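Skurlow two-finger gripper, with the Dandari simulation pack

I run the equipment pages here at Cludenberg, and the question I get most is some version of "can I try the gripper before I spend the money?" Yes, you can! The Dandari pack puts the Skurlow on a virtual tabletop, so you can find out if it suits your parts while the budget is still yours to move about.

I always tell people to start with something awkward. Neat little cubes will flatter any gripper you put near them.
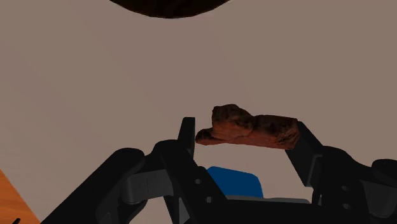 Simulated grip on a lumpy, irregular object.

What you get: the gripper model, the room and furniture, and 40 objects to pick from. The licence covers two seats and runs for a year. Extra seats can be added later (please don't buy them up front, most teams I speak to never use them). You'll need Lemma 3 or newer to open the files, and older projects do need converting first, so leave yourself an afternoon for that.

Now, planning. My advice is to lay out the whole table before you order a thing, arm and all, and then look down on it from above. 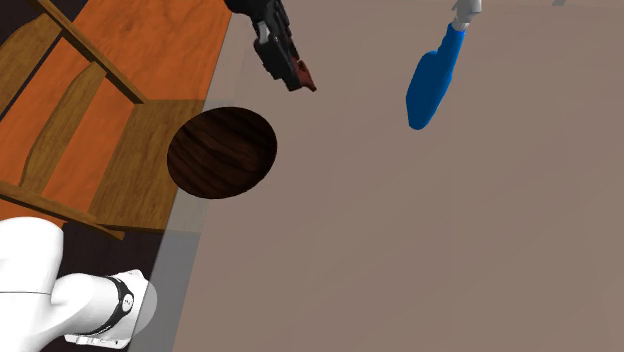 Reach is where budgets go wrong, I find. People price the gripper, forget the furniture, and end up paying for a longer arm or a second table. Put your own table size in and have a proper play with it.

Delivery on the real gripper is currently two weeks. Prices on this page hold until May, and spare fingers are sold in pairs.

Page updated October 21, 2026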